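Modules > Reading Evidence > Handout 3: Old wood and what people say about it

3 min read

Perihan Yazıcı's notes for the second session. Bring them with you, and bring a pencil.

Sellers love the word "reclaimed". It gets stuck on table tops, shelves and floors, and it puts the price up. What does it tell us? Very little. A board can be made to look old in an afternoon with a wire brush and a tin of stain, and dealers have known this for a long time.

Take the Zanari table, which we will come back to in October. The sale notes say 1791. The only support for that is a date cut into the underside, and anyone with a knife can cut a date. Nyitrai accepts it in two lines and moves on. I don't think we should.

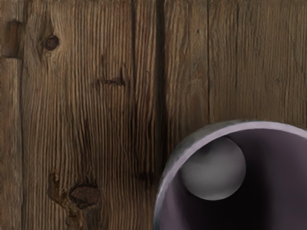 Colour is the weakest clue of all. Sunlight, smoke, polish and plain dirt all darken or fade wood at different speeds, so "a good old brown" is an opinion about taste. Tool marks are a bit better, but old saws stayed in use in small yards long after newer ones came in. Ring counting can work if you have enough rings and something local to match them against. A sample with 30 rings, like the one in the Ovton report, is thin stuff to hang a date on.

Before next time, read the Ovton report and the Deltel reply. For each claim write down who makes it, what they looked at, and whether they had something to sell. Deltel did, by the way. It's in the small print on page 2.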